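Workshop notebook – treat pouch and clicker sessions, kennel block B
09/06/2018

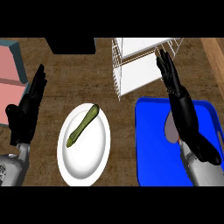 Green zucchini on a white oval plate, simulated.

Ran the reward comparison again with the two older dogs, Husar and Cateo. Same set-up as January: mat at the far end of the run, one click, one reward, back to the mat. Dry biscuit for the first block, cooked chicken for the second.

Husar did 18 repeats on biscuit before he wandered off. On chicken he did 41 and I stopped him there. Cateo worked for either and I couldn't see a difference worth writing down. She was slower going back to the mat after chicken, mostly from sniffing the floor for crumbs.

Pieces were too big again. Cut them to half the size before Tuesday and weigh the lot. We got through over 500 grams between the pair of them, and that has to come off their dinners.

The Brelora clicker is sticking in the damp. Twice it gave a double click and Husar came off the mat early both times. Not his fault, so I've left those repeats out of the count. Spare is in the drawer under the leads – please put it back there.

Forkier pouch is fine but the magnet catches on the lead clip. Wear it on the left.

Still to do: try 2 short sessions in place of one long one, and swap the order so chicken comes first. Until that's done I wouldn't read much into Husar's numbers. Also need a new mat, the old one slides.

3 comments | 2 shares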